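Search this site Search Menu

Posted in: Work & Machines, Interviews

19 January 2024

Jocelyn Chisholm has spent most of her working life being promised robots that would learn by watching. She used to buy machinery for a packing company, and she still has the brochures. So when she told me she now runs the teaching side of Purstead, a small firm that collects hand-held demonstrations for robot arms, I asked what had changed her mind.

"I'm not sure it has changed," she said. "I think this works better than what I was sold before. That's a low bar."

The idea is easy enough to describe. A person picks up a gripper with a handle, does a job with it, and the movements and camera pictures are saved. Do that enough times and a program is trained to copy it with a real arm. The current job at Purstead is putting lids on small tubs. They have 284 demonstrations they are happy with, and Chisholm wants 400 before anyone trains anything.

Why 400? "Because at 126 it was hopeless. It would get the lid near the tub and then sort of hover there. Murray thought 300 would do. I don't believe him, so we're going to 400."

Murray is Murray Dhillon, who writes the training code and was sitting close enough to hear this. He didn't argue. He did say that the number mattered less than how varied the demonstrations were, and that a tidy set made by one careful person could be worse than a messy one made by four. I have heard this from several companies now and I have yet to see one publish the comparison. Dhillon said they had run it, on an older task, and that the result was "suggestive". I asked to see it. He said he'd look for it.
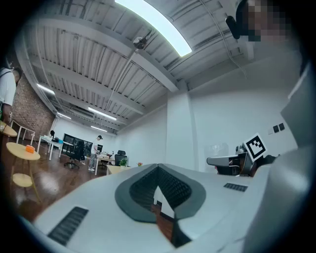
Teaching with a tool in your hand is meant to be quicker than steering the arm from a distance, and on that point I was more easily persuaded. Chisholm's team tried remote control first, with a pair of joysticks, and a single lid could take several minutes. The hand-held tool has a fat white body, with black slotted vents on it, and near it there is a black-and-white square marker on a grey bracket. Those blocky squares are a common way of giving a camera something it can find reliably. Chisholm's complaint is that people trust them too much. "Put your sleeve across one and it's gone. Then you've got a demonstration that looks fine to you and is rubbish to the computer."

How many get thrown away? She wouldn't give me a figure, only that it was "more than the visitors are told". I was a visitor, so I asked again, and she laughed and changed the subject to wrists. Wrists are a real difficulty. A person will twist a hand in ways that the arm can't follow, and the recording doesn't object. It only comes out later, when the arm is asked to copy the move and stops short.

Thérèse Ross, who makes a good share of the demonstrations, was the most useful person I spoke to. She had a job in a bakery until September and says she is slower with the tool now than when she started, on purpose. "At first I did lids the way I'd do lids. Quick, bit of a slap at the end. They asked me to stop doing the slap."

Then it isn't really learning how a person does it, I suggested.

"No. It's learning how I do it when I'm pretending to be a robot."

I put that to Chisholm, who thought it unfair but wouldn't say it was wrong. Her view is that customers don't care whose style the arm has picked up as long as the lid is on. The first customer is to be Firnbridge, and what they have been shown so far is a video, on one kind of tub, with Dhillon standing by. I asked whether the arm had been tried on a tub it hadn't met before. It had, Chisholm said, and they were collecting more demonstrations.

Filed under: robots, training, workplace, interviews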